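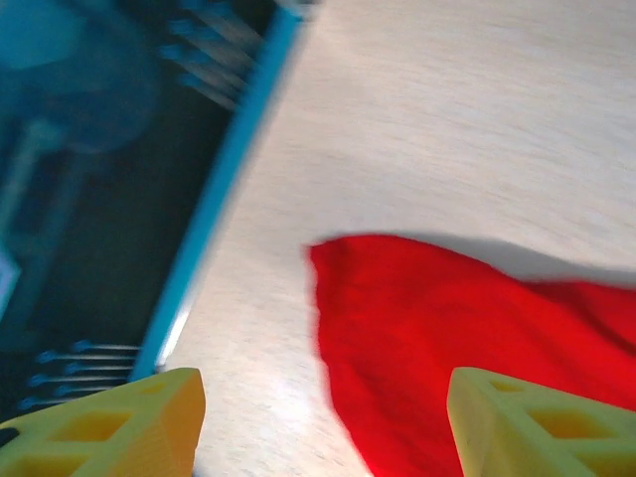

Wivitz Folding and Sorting Table
Product code 1422

The Wivitz table is a fixed-height work table for the folding, sorting and checking of cloths, napkins and small linen. It is supplied to laundries, care homes, schools and hotel housekeeping departments. The top is finished in a pale laminate with a faint wood grain, chosen so that coloured textiles can be told apart from the surface at a glance.

Worktop
The laminate is bonded to both faces of the board and sealed along all four edges. Corners are rounded. The surface has a low sheen and does not catch on woven or knitted cloth. It may be used with a hand steamer, provided that the steamer is returned to its rest between items. Hot irons should not be placed directly on the top; a padded cover (part 431) is available to order.

Light tops are recommended for departments that sort by colour. Where the work consists mainly of white sheets and towels, customers may prefer the slate finish, which is offered at the same price.

Frame
The frame is of powder-coated steel with a rail at the rear and an open front, so that the user may sit or stand. Adjustable feet are fitted as standard. Lockable castors can be supplied in their place, but the choice must be made when ordering, as the leg inserts differ.

Use with cloths
Items should be laid out singly and smoothed from the centre before folding. Cloths left crumpled on the table will hold their creases, particularly cotton that has been taken warm from the dryer. The house method set out in the Hevlow linen guide - edges together, then a half turn, then the second fold - suits the depth of the table and is the method shown in our training sheets.

New cloths in strong colours, red and navy above all, should be washed separately before first use. Any dye marks on the laminate should be wiped away promptly with a damp cloth and a mild detergent. Scouring powders, bleach and abrasive pads will dull the grain pattern and are not covered by the guarantee.

Delivery and assembly
The table is delivered flat in 2 cartons. Assembly requires two people and the hex key provided. Orders for mainland addresses are normally sent out within 17 working days. Delivery to upper floors must be arranged in advance.

Guarantee
Frame and worktop are guaranteed for two years against faults in materials and workmanship. Claims should be sent with the order number and the label from the underside of the top.

Enquiries
Sales and quotations: Tainá Fontes
Spare parts and covers: Kristof Baert
Sample pieces of both finishes are sent free of charge on written request. The present price list applies until the end of April.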